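Trurora Craft Room, Saturday minutes

Started at 2. Last month's minutes approved with no changes.

Tables. Everyone loves the big curved wooden one! It stays, and we'll ask Waltska for a price on a second (budget $100).

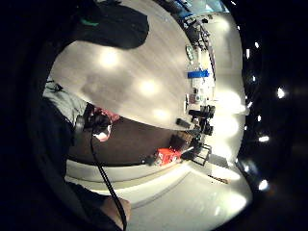

Chairs came up next. Nadusine has a set at $89 and we all said yes right away, so that's settled!

Open evening: 40 sign-ups already, wonderful news. Doors at 6, snacks from Obeidat.

Next meeting in December, same room.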